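Setting up a two-arm bench for handling plastic bottles

These notes cover the bench we put together at the Plonley shared workshop. They assume you already have two small servo arms that move under their own software. If yours still need building, do that first and come back.

1. Fix the rail

Bolt a length of aluminium extrusion along the front edge of the board. Each arm gets its own mounting plate, and both plates go on the same rail. Leave the bolts finger tight until you have checked the reach, then tighten them with the arms powered off.

Fuad Assefa set our plates 43 cm apart. At first we had them closer and the elbows knocked together on every handover.

2. Sort out the cables

Start at the wrist and work back to the base. Leave a loop at each joint big enough for the full swing and clip the cable to the long link. Move each joint by hand to both ends of its travel. If the cable goes tight at any point, undo the last clip and give it more slack.

3. Put up the walls

Three sides are enough. Ours are covered in painted planks, with metal strips down the back corners. Keep the front open so you can get at the bolts.

4. Try it with bottles

Use empties with the labels left on. Clear plastic is hard for the cameras to pick out and a label gives them something to find. Begin with one arm, slow speed, one bottle near the middle of the board. 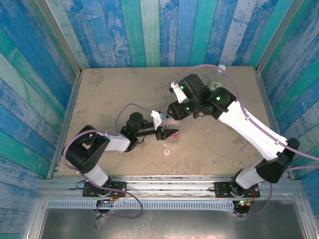
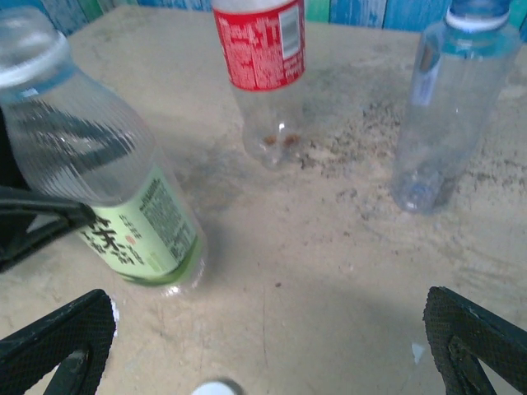 Bench view again, then once more:

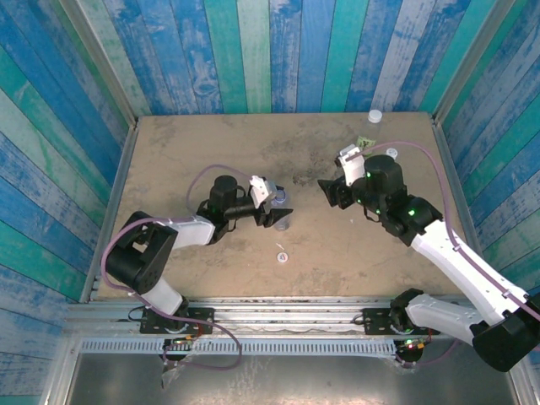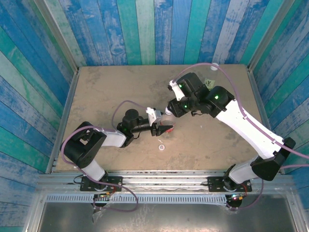 Run the same pick 14 times before you change anything, and write down each miss. Note whether the fingers closed too early, too high or off to one side. Too high is usually the board height entered wrongly in the settings file. Off to one side is usually the wrist camera, which needs lining up again after any knock.

When one arm is reliable, add the second. Give each arm its own half of the board and a shared strip down the middle that only one may enter at a time. Lemlem Tesfamariam wrote our version of this as a simple lock in the control script, seven lines long.

5. Before you leave

Park both arms, switch off at the wall and wipe the board down. Spare finger pads are in the drawer marked Kusa. Put your name on the sheet if you take the last pair.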